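Pemum Opens Cookware Take-Back Points Across Canddale

CANDDALE — Residents of Canddale can now hand in worn pans, plates and baking trays at seven shops run by Pemum, the kitchen goods retailer. The service started in May and is free. Items do not need to have been bought from Pemum.
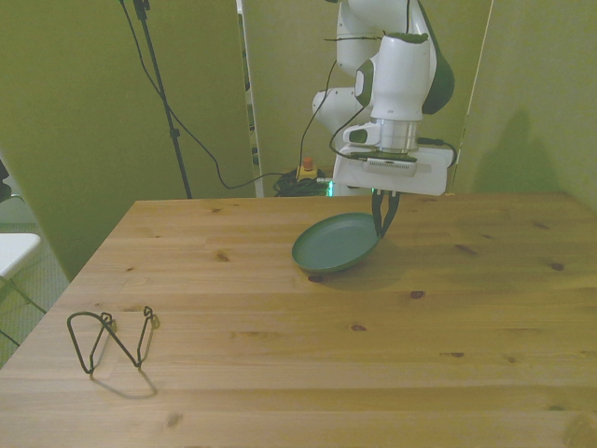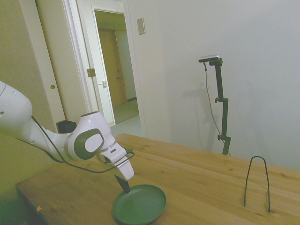 Metal pieces are sorted by Rokelus, a local scrap handler, and sent on for melting. Plates and bowls in good shape go to the Lytvynenko Community Kitchen, which gives them to households setting up a first home.

A trial at two of the shops brought in 911 items. Of those, 203 were fit for further use.

"People keep old pans in the back of a cupboard for years, and we wanted a simple way to clear them out," said Hefin Mostyn, head of stores at Pemum. "Bring them in clean, with any loose lids taped on, and leave them at the counter."

Shops will accept up to 7 items per visit. Glassware, knives and electrical goods are not included. Drop-off is open during normal store hours, except Saturday, when it closes at noon.

A list of participating shops is posted at every Pemum checkout.

Media contact: Pemum Press Office, Canddale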